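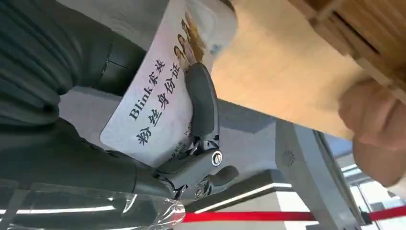
Chapter 4

Keeping Track: How People Learned to Count, Store, and Share

If you have ever opened a kitchen cupboard, looked at the flour, and wondered whether it would last until the next trip to the store, then you have already done the kind of thinking this chapter is about. It is very old thinking. Long before there were banks or tax forms or grocery receipts, there were people standing in front of a heap of grain, trying to work out how many mouths it would feed and for how long. Some of them had good memories, and some of them (like your author, I'm afraid) did not, and it is to the second group that we probably owe the invention of the written record.

In Chapter 3 we followed the river farmers of Brultero through a full year of planting and harvest. We left them in May, with the early barley cut and drying. Now we pick up the question that every one of those households had to face next: where does it all go, and who gets to say how much is there?

The village storehouse

For a small family with a small field, a few clay jars sunk into the floor did the job nicely. You could lift the lid and look. But Brultero grew, as villages on good soil tend to do, and at some point its people began to keep part of the harvest together in one building. The diggers who worked there found the stone footings of that building, with raised floors to let air pass under the grain, and a narrow doorway that only one person at a time could have squeezed through with a sack. I like that doorway very much. A wide door would have made the work easier, and still they built a narrow one, so it seems fair to guess that somebody wanted to watch what went in and what came out.

Just inside it lay a scatter of small clay shapes - cones, balls, and flat disks no bigger than a coin. These are called tokens, and you will meet that word often in the pages ahead, so it is worth getting comfortable with it now. A token stood for a fixed amount of something. One shape might mean a basket of barley, another a jar of oil. If a family brought in three baskets, three tokens went on the pile beside the family's mark, and the matter was settled without anyone having to remember a thing.
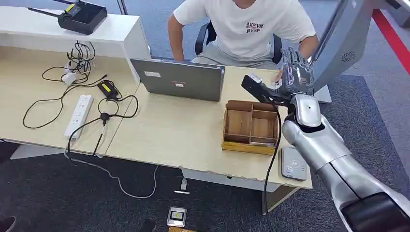 Tokens work wonderfully well until you have too many of them. Picture a shelf with 1,000 little clay cones on it, and then picture a goat getting in. To guard against loss (and, we may suppose, against clever neighbors), the keepers began sealing tokens inside hollow balls of clay, and pressing each token into the soft outside first so that the marks showed what was within. You can probably see where this is heading. Once the marks were there on the outside, the tokens on the inside were hardly needed at all, and within a few generations people were simply pressing marks into flat pieces of clay. Those flat pieces are called tablets.

From village to town

The second half of the chapter moves downstream to Estach, a market town of 3,000 people at its height, where the storehouse had become a whole row of storehouses and the keeper had become a trained clerk. A great many of the clerks' tablets have come down to us. The collection now numbers 2,638, and most of them, I must warn you, are about sheep. Please don't let that put you off! Read side by side, these dry little lists tell us who was rich, who was in debt, which years were hungry ones, and what a day's work was worth in bread.

Before you read on

Look for these words as you go, and write down what you think each one means before you check the glossary: token, tablet, clerk, ration, surplus.

You may also want to keep the river map from Chapter 3 open beside you, as we will be going back and forth between Brultero and Estach quite a bit.

4.1 A Heap of Barley

Let us start with the barley itself. A basket of dry barley, kept cool and away from mice, will stay good for well over a year. Fresh fish will not, and neither will milk, and this plain difference shaped nearly everything about how early farming villages were run.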